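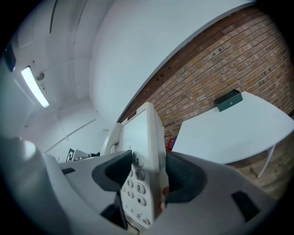

The white desk phone, keypad side out.

Thursday, late

Up at half past five to call the nursery before their trucks left. They picked up on the second try. The potatoes for the upper beds will come next week and not this one, so I have a few more days to finish the trench, which is good because the trench is nowhere near finished. The ground on that side is all clay under the first spade depth. I got to the second stake before breakfast and quit when my wrists started to hurt.

Coffee, eggs, the end of the bread. I need to bake tomorrow or buy a loaf.

Spent most of the morning on the bills. The water one was wrong again. They have me down for 998 gallons more than the meter shows, and I went out and read the meter twice to be sure. Called them from the kitchen and was on hold for 36 minutes. The woman who finally came on was polite and said they'd had an estimated reading for my street in June and never went back to fix it. She's taking it off the next bill. I wrote down the time of the call on the back of the envelope and put it in the drawer with the others.

Paid the truck insurance while I was at it. 284 dollars, up from last time. I'll shop around before it renews, though I said that last year too.

Yolanda Cuervo called after lunch about the road. The county wants to grade the stretch between Chambi and the bridge, and she has been trying to get them to do our end as well while the machine is out here. She thinks it'll happen if enough of us write. I told her I would, and I wrote mine at the table as soon as we hung up so I wouldn't put it off. One page. I mentioned the washout by the culvert and the school bus having to turn around at the Trena gate last winter. I left out what I think of the man who put the culvert in.

She also asked if I still wanted the hens. I do, but the coop isn't ready. The roof panels are on and the door hangs straight, finally, but there's no wire on the south side and I've seen fox tracks by the creek. She'll hold them for me until the wire is up. Six birds, all laying. I offered her 400 pounds of the seed potatoes when they come in, since I ordered too many, and she laughed and said she'd take two sacks.

Drove into Chambi for the wire and staples. The hardware place was out of the half-inch, so I bought enough of the bigger mesh for the top and they'll set aside a roll of the other when it comes. Also got lamp oil, a hinge, and a bag of onions that are already going soft at the bottom. I should have looked.

It was hot on the way back. The Sonow ridge was hazy and the hay on the flat is nearly all cut. Whoever has the lower field now is baling small squares again — I haven't seen that in years. It made me think of Dad stacking them in the barn at Trena with his sleeves buttoned down, and the scratches we got because we wouldn't do the same.

Dug another yard or so of trench before supper. Hit a piece of old clay pipe, broken at both ends, not connected to anything I can find. I set it by the fence. If there's more of it farther along I'll have to move the whole line over toward the plum tree, and then the hose won't reach.

Supper was beans and the rest of the squash. Called my sister at eight. Her knee is better and she's back on the stairs. She wants to come for a week once the heat breaks, and I told her the back room is full of boxes but I can clear it. She asked what was in them and I couldn't say. Some of it is her stuff from the move, I'm nearly sure of that.

Read a little. The wind has come up and the loose sheet on the shed is banging — I'll have to get out there with a screw gun in the morning before I do anything else.

Tomorrow: shed roof, bread, mail the letter, wire on the top of the coop, call about the half-inch mesh.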